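March, gripper 4 (Kendov bench)

Pads changed this morning, both sides. The old pair had glazed over and thin film packets were sliding out on the lift. Cleaned the seats with alcohol, left them 20 minutes, then fitted the new pads dry. Linkage pivots checked for play, nothing on the left, a trace on the right outer one. Nipped it up – no thread lock yet, want to see if it moves first.
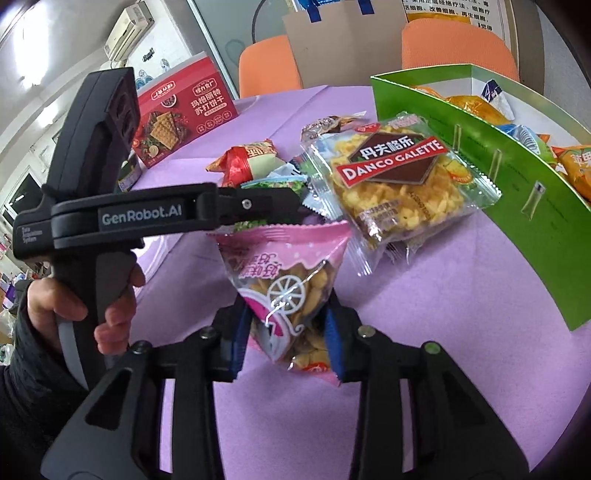 Closing force is still on the Harar setting and I have not touched it. Opened and closed 600 times on the bench before going near any stock, no drift in the zero. On soft bags the blue ribs want to meet the film square on from both sides, and the little pyramid one with the pink ends is a fair test as there is no flat face to settle on. Crackers in boxes can wait.

To do: look at the right pivot again at 1000 cycles, order spare pads from Stisileo, copy the zero offset into the Begum sheet.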